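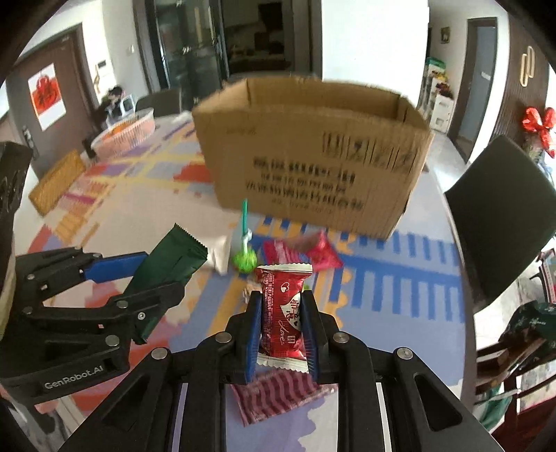

A red-wrapped candy held upright between two blue finger pads.

The soil ecologist does not want her name in this. She would like the springtails to get the attention, she says, and in any case her mother reads everything with her name in it and then calls with questions about pensions.

So, the springtails. They are wingless, mostly smaller than a sesame seed, and live in the top layer of nearly any soil you care to kneel on. For three years she has been counting the ones at Zillgate, a former barley farm on a slope above the river, where the fields were taken out of production and left more or less to themselves. The paper that came out this spring is the result. It has four authors, two appendices and a title she describes as "a hostage situation between the reviewers and me."

The question was a simple one. When a plowed field is abandoned, how long does it take the small animals underneath to notice?

"People go out to an old field after a few years and there are birds, there are little hawthorns coming up, and they say, look, it's recovered," she says. "And from the ankle up it's doing very well. I spend my working life below the ankle."

Below the ankle, it was slower. The surface-dwelling species turned up early, carried in by wind and, she suspects, by boots, including hers. The pale, blind ones that live deeper in the soil had hardly moved from the hedge banks where they sat out the barley years. Some of the plots in the middle of the field had none at all.

"They don't have eyes and they can't jump," she says. "I wouldn't be in a hurry either."

Getting the numbers meant taking 700 soil cores by hand, with a steel tube and a rubber mallet, and drying each one slowly under a lamp so that the animals crawled down into a vial of alcohol. I ask whether this is as dull as it sounds. She thinks about it for longer than I expected.

"The coring is fine. You're outside. The lamps are fine, the lamps do it themselves. Then it's November and you've got a tray of vials and a microscope, and you realize that the person who designed this study was you."

The identification took most of two winters. Springtails are sorted by things like the number of bristles on a particular segment, and a bristle that has fallen off looks a lot like a bristle that was never there. She kept a list of specimens she had argued with herself about. It ran to several pages, and a colleague wrote "seek help" at the bottom.

The records were kept in Delidero, a free database program that soil people seem to love and resent in equal parts. It once sorted an entire season's samples by the color of the vial cap. She got them back in order over a weekend and has printed everything since.

What she did not expect was the effect of the Wenen plots. These are a strip along the eastern edge where turf from an old pasture, called Wenen after the family that used to graze it, was laid down in small squares as an afterthought. She nearly left them out of the analysis. The squares turned out to be full of the deep-living species, and so was the ground next to them, out to the length of a forearm or so.

"So they do walk," she says. "They just needed to be dropped off somewhere sensible."

It would be easy to make that into a recipe, and she has already had emails from people who want to. She is wary. Turf has to be cut from somewhere, and old pasture is in shorter supply than enthusiasm. The test was also small, on one soil type, on one hill. The paper says so twice, the second time at the request of a reviewer who had missed the first.

The next stage goes wider. She and a lab group called Bùi – it is the name on their door and on all their coffee mugs, and she has given up asking for one – will look at whether a handful of living soil does the same job as a whole square of turf. If it does, the digging gets a lot easier. If it doesn't, she will have counted a great many springtails to find that out.

Does she mind? She shrugs. There is a tray of vials on the bench behind her and she has glanced at it more than once since I sat down.

"They're good company," she says. "They don't send attachments."

4 Jun 2025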